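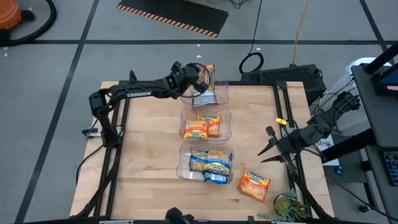 Instant noodles in clear bins.

Prundel Allotment and Garden Society
Minutes of the October meeting, held in the back room at 7.30 pm

Present: 12 members, plus one who had come for the pottery class and stayed.

1. Minutes of the last meeting
Agreed, after the word "shouting" was changed to "discussion" in item 4.

2. Money
The account stands at £2746. The meeting was pleased until reminded that the water bill has not come yet. Plot rents stay at £80 a year. A proposal to charge extra for plots with a view was dropped when it was asked what the view was of.

3. Water
The Norkov pump has stopped again. The makers suggest turning it off and waiting, and we have now been waiting since August. Palacios have quoted £195 to look at it, with mending to be charged separately. Agreed to pay for the looking.
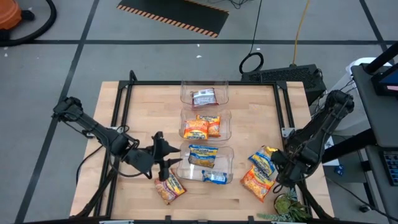 It was also agreed that the top tap should be turned off before the first frost and that a notice should go up saying so. Last year's notice was still up in May, by which time it was being used as a cloche.

4. Seed order
Timia have changed their catalogue and no longer list the broad bean that everyone complains about. There were complaints. The order closes at the end of the month and late forms will go on the compost, as they did last year.

5. Hedge
The hedge along the lane is now in the lane. The council has written twice, the second time in bold. Work party to meet at 10 am, own loppers please. Members who were ill for the last work party are wished better health for this one.

6. Any other business
The bonfire rules were read out. A member asked if they applied to him. They do.

Marrow competition: the result stands - the tape measure has been checked.

The meeting closed at 9.15 pm.

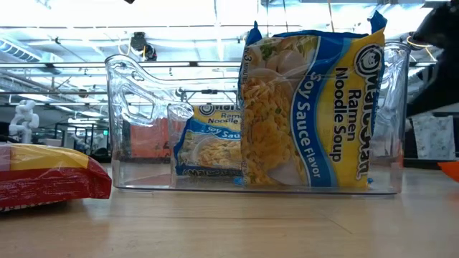

Maruchan ramen, soy sauce flavour, in the yellow and blue packet.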